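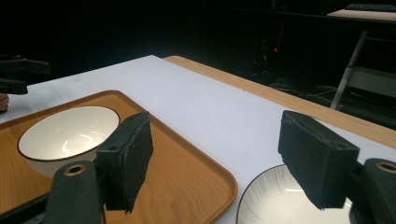

June 2019

Day started with the usual argument with Arnar Bech, who wants to go straight to clearing a whole kitchen table. I want bowls onto a tray and bowls off a tray, over and over, until I'm bored (I'm never bored, he is). We've got 419 demos of that in the Flusen folder so far and I'd like 800 before anybody says the word "dishwasher" to me again!

My gut feeling on chores: placing a bowl is nearly there. Picking one up by the rim is where it gets ugly, as the foam squashes and the bowl tips a little, and a person fixes that with their wrist without thinking. The policy trained on the first 200 didn't fix it. It just kept lifting.

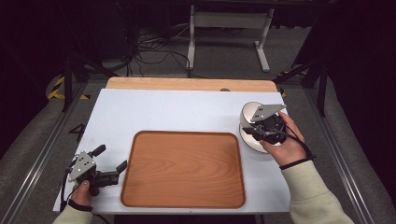

So for the next batch, slower on the grab, and let the left hand wait its turn. Also the tray needs to move between takes, I keep putting it back in the same spot out of habit. Hanne Ravn wants the Bredeo pads tried too. Fine, but after this batch.

To do: retrain, email Dromgate about foam.

Comments

arnar: still say whole table by August

hanne: pads are in my drawer, help yourself

Last updated June 2019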